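Mustonen wire loop kit – worth it for a family party?
2025-10-28

I have wanted one of these since I was small. There was one at the church fete every June, a big bent wire with a hoop on a stick, and if you touched the wire the whole thing screamed at you and you handed over your 50p for nothing. I was hopeless at it and I loved it. So when I saw that Mustonen do one you build yourself, I'm afraid I didn't think very long before I ordered it (and then had to find somewhere to hide it until the birthday party, which is a separate problem in our house).

The kit comes in a flat box and you bend the wire yourself. This is easily the best bit! They give you a paper guide with three shapes printed on it, gentle, medium and nasty, and you lay the wire over the lines and coax it round. I did the gentle one first and it came out lumpy, but lumpy turned out fine, and the children liked that there was one kink everybody learned to dread. If you're fussy, bend it round a jam jar. I used a mustard jar for the tighter curves and that worked a treat.

Putting the electrics together took me most of an evening, mainly thanks to the instructions. Step 7 tells you to fix the buzzer down and the step after it tells you to run a lead underneath the buzzer, so off it all came again. The screws are tiny. The screwdriver in the box is worse than tiny and went straight in the bin, and I borrowed the one from my Pratberg sewing machine instead. 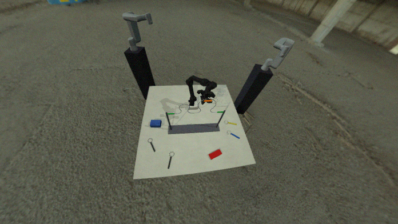
Wire loop on its long grey base plate. Give it a table to itself if you can.

Now, the noise. It is LOUD. There's no volume control, only on and off, and with nine-year-olds queuing up to play it goes off every few seconds. By teatime I had stuck a bit of felt over the buzzer with masking tape, and that brought it down to something my neighbours could forgive. I'd have happily paid a couple of pounds more for a little dial.

It also slides about. A child who is concentrating will lean, and the whole thing creeps across the table with them. I put a square of non-slip matting under mine, the sort you get for kitchen drawers, and had no more trouble. Rubber feet would have been nice, Mustonen, if you're reading.

I did try the Istard version at a friend's last Christmas, the ready-made one, and I'll say this for it: it works straight out of the box and the handle is much comfier. But the wire is fixed, so once you've cracked it you've cracked it. With this one you can pull it out and bend a new course whenever people start getting cocky. We're on our third already and the grown-ups are by far the most competitive.

Batteries aren't included (it takes 2 AAs) and mine lasted the whole party and a rainy weekend afterwards. I bought it from Drakcombe, who were quick, though the box had one squashed corner.

Four stars from me. It loses one for the buzzer and that silly screwdriver. I'm going to try the nasty shape next, once I've bought more felt.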